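## 4. Hanging the curtains and folding the first garment

Read this section through before you open the Zinedholm cloth bag. Hanging the curtains takes two people. Folding takes one.

### 4.1 Before you start

- Set the table where it will stay. Once the cloth is up, moving the table means taking a side panel down again.
- Switch on the ceiling light. Black cloth takes a lot of light out of the space, and a desk lamp leaves one side of the garment in shadow.
- Wipe the table and let it dry. Lint shows on dark garments and is hard to get off once they are folded.

**Caution:** Keep the cloth away from heaters and hot lamps. Do not let it touch a light fitting.

### 4.2 Hanging the cloth

1. Unfold the rear cloth on a clean floor and find the hemmed edge. The hem goes up.
2. Lift the rear cloth with one person at each end and fix the upper corners first.
3. Pull the top edge sideways until most of the small wrinkles are gone. It does not have to be perfectly flat.
4. Hang the left cloth, then the right. Overlap each one with the rear cloth by about a hand's width.
5. Clip the corners where the cloths meet. Use 2 clips per corner. One clip holds for a while and then lets the side cloth slide.
6. Check that the lower edges clear the floor or just touch it. Cloth that bunches up on the floor is a trip hazard.

Creases from storage can stay. They drop out in time and do not affect the folding. If you want them gone sooner, steam the cloth from the back on a low setting. Do not iron the front.

**Note:** If you are using Talis clips from the older kit, check the springs. Weak ones should be replaced before you hang anything.

### 4.3 Lettering

Letters are optional. Attach them after the rear cloth is up and pulled tight, and start with the middle of each row. Keep wide gaps between them. Letters set close together pull the cloth into ridges.

Stand back at the far side of the table and look at both rows before you press the letters down for good. A slight tilt is easy to correct at this stage.

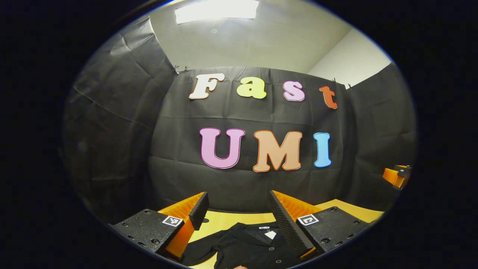

To remove a letter, hold the cloth flat behind it with one hand and peel slowly from a corner. Store letters face up between sheets of baking paper.

### 4.4 Folding a dark garment

Start with a plain garment that has two sleeves. Leave hoods, linings and slippery fabrics until you are used to the table.

1. Empty the pockets and close any zipper or buttons.
2. Lay the garment face down with the neck away from you.
3. Smooth it from the center outward with flat hands. On dark fabric, run your fingers along the side seams to find them.
4. Fold one side in toward the center, then lay the sleeve straight down along the body.
5. Repeat on the other side. The two long edges should be parallel.
6. Bring the hem up to the middle, then fold once more to the neck.
7. Turn the garment over and straighten the collar.

**Note:** If the finished piece is wider at the bottom than at the top, open it back to step 4. Pressing down on it will not fix the shape.

**Caution:** Do not lean on the side cloths while reaching across the table. The clips are not made to carry weight.

### 4.5 Putting things away

Take the side cloths down first and the rear cloth last. Remove the letters before folding the rear cloth. Fold each cloth lengthwise, roll it loosely, and put it back in the bag with the clips in the outer pocket.

Replacement cloths and clips are listed in the Baumgartner parts sheet. Quote part 62 for the rear cloth. For anything missing from a new kit, write to Flurina Rainer at the address inside the front cover.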